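February, notebook 2, adhesives bench

Carried on with the label wash-off trials for Zalville. Same question as before — does the new starch paste let go in a cool soak or do we need the soda. Started 9:40, late, the tap filter was clogged again.

Stock paste mixed to the usual recipe, 600 g batch. Lumpy at first, sieved it twice. Colour a bit greyer than the January lot, Audrey-Anne thinks its the flour and wants to go back to the Hadberg supplier. I don't mind either way but we should change one thing at a time.
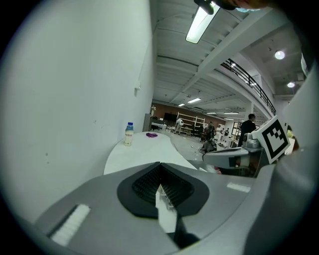 Black pad, white tip, bristle strip on the left.

Plain water soak, 6 jars. Labels lifted at the corners after an hour, centres still stuck hard. Scraped one with a thumbnail and tore the paper. Paper fibre left behind on all of them, worst on the ribbed glass. Not good enough for the return line, they won't scrape by hand.

Soda soak much better. Labels floated off whole, a bit of slime on the glass which rinsed away. Smell is awful. Need the fan on next time, and gloves, my knuckles are cracked.

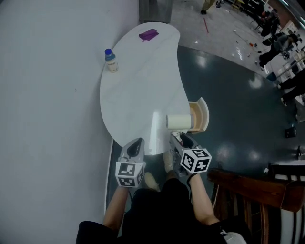 Blue-capped bottle toward the back, cup on its side at the right.

Humidity cabinet: set at the Kuveo numbers overnight. Logger gave 1,778 readings, which is more than I wanted, forgot to change the interval. Thinned them out in the spreadsheet before lunch. One bump at 3 am where the door seal must have let go, otherwise flat.

Edge lift after the cabinet, coated paper only. Uncoated stayed down. Kept the peeled ones between blotters in the grey drawer, please don't tidy them.

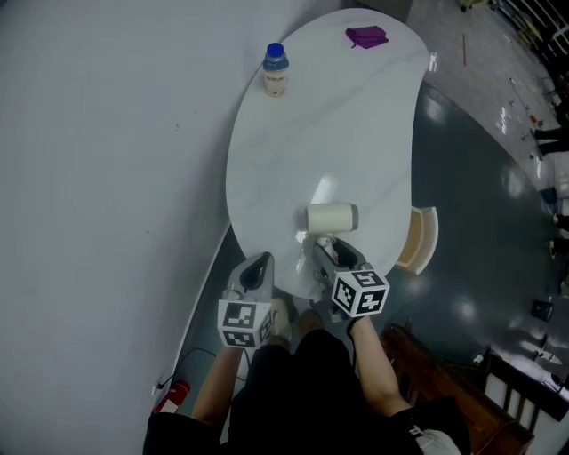

To do

Re-run the cool soak with a longer dwell, four hours and overnight.
Half-strength soda. Might be enough.
Ask Carrillo for more of the coated stock, down to the last few sheets. Short grain this time, what they sent curls like mad.
Write the batch date on the lid AND the jar. Lids got swapped, lost a whole set to that.
New door seal for cabinet.

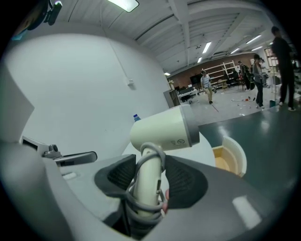
Dryer upright, cord wound round the handle.

3:15, Audrey-Anne Girard rang from Zalville. They can live with soda if the rinse stays at one tank. Told her I'd have half-strength results before the next shipment, need to check what the drain people allow. pH strips are out of date, order more.

Leftover paste in the fridge, bottom shelf, clove oil added. Chuck it if it goes pink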